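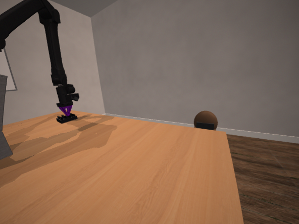 FOR IMMEDIATE RELEASE
June 26, 2020

Jurnlow Community Workshop Releases Simulation Files for Pillay Bench Arm Build

Members will test movements on screen before assembly begins on the shared bench

GONDIK – The Jurnlow Community Workshop today released the simulation files for its Pillay bench arm, a robot arm that members are planning to build and operate in the workshop's shared space. The release includes the room model, the table and pedestal layout, and the motion scripts written by members since March. All files are available to members and to the public at no charge.

The Pillay project was started to give home builders a practical way to learn automation. Work on the simulated version was carried out by members from their own homes, using ordinary desktop computers. The physical build will follow the same layout.

"A mistake made on screen costs a few minutes," the workshop said in a statement. "We want every member to have worked with the arm in simulation before picking up a wrench." 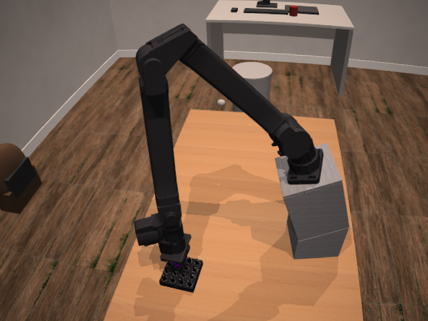

The simulated Pillay workspace, with the arm mounted on its gray pedestal and the gripper at the black tray.

The first set of exercises deals with approach and contact. Members bring the gripper down to a tray on the tabletop, adjust its angle, and repeat the movement from different starting positions. The tray may be turned or moved between runs, and scripts that depend on one fixed position are returned to their authors for revision. To date, members have logged 700 runs.

The motion scripts are stored as plain text so that they can be read and changed without special software. Each one carries a short note listing the starting position, the speed setting and any known problems.
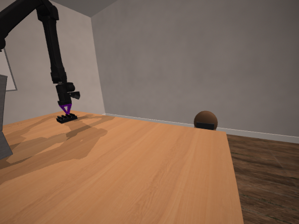

Later exercises will cover lifting and placing, along with recovery from a missed grip. These are still in draft and are not part of the current release. Comments from builders outside the workshop are welcome and will be reviewed before the next version is issued.

Parts for the physical arm will be bought through Indbridge, a regional supply cooperative. The workshop has set aside 4 bench spaces for the assembly stage, and groups of up to 10 members will be assigned to each stage of the work. Members must complete the simulation exercises and the standard bench safety session before signing up.

About the Jurnlow Community Workshop
The Jurnlow Community Workshop is a nonprofit shared workshop in Gondik. Its 235 members have access to wood, metal and electronics benches, as well as a tool library and evening classes.

Media inquiries may be directed to the workshop office.

###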